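4.3 Arranging the workroom

This section covers placement of the Rellden shelving unit, the work surface and the seating. Complete section 4.2 (wall fixings) before starting. Two people are required for steps 2 and 3.

1. Clear the floor along the wall for the full width of the unit plus 40 cm at each end.

2. Stand the unit upright against the wall. On exposed brick, leave a gap of 21 mm between the rear uprights and the highest point of the brick face.

3. Adjust the feet until the unit does not rock. Tighten the lock nuts by hand, then a quarter turn with the wrench supplied.

4. Load the lowest shelf first. Do not exceed 53 kg per shelf.

CAUTION: Do not stack items on the top shelf under a wall-mounted air conditioner. The louvers must be able to open fully, and the filter cover must remain within reach.

5. Place the work surface in front of the unit. Leave 84 cm between the two so that a high-backed chair can be turned and pulled out.

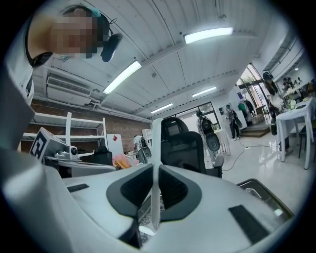
6. Set the chair armrests lower than the underside of the work surface. If the armrests are fixed, increase the clearance in step 5 by the depth of the armrest.

7. Switch on all ceiling lights and sit at the work surface. If a tube reflects in a screen or glossy board, turn the surface a few degrees and check again.

Note: Keep small parts in a shallow tray. Loose items left on the work surface tend to end up behind the unit, where the gap in step 2 is too narrow for a hand.

8. Retighten the lock nuts after one week of use. Record the date on the card inside the left upright.

For uneven floors, see section 4.4. Replacement feet are listed under Inskip fittings in Appendix B.

Revised Thursday, October 15, 2026. Checked by K. Wragg.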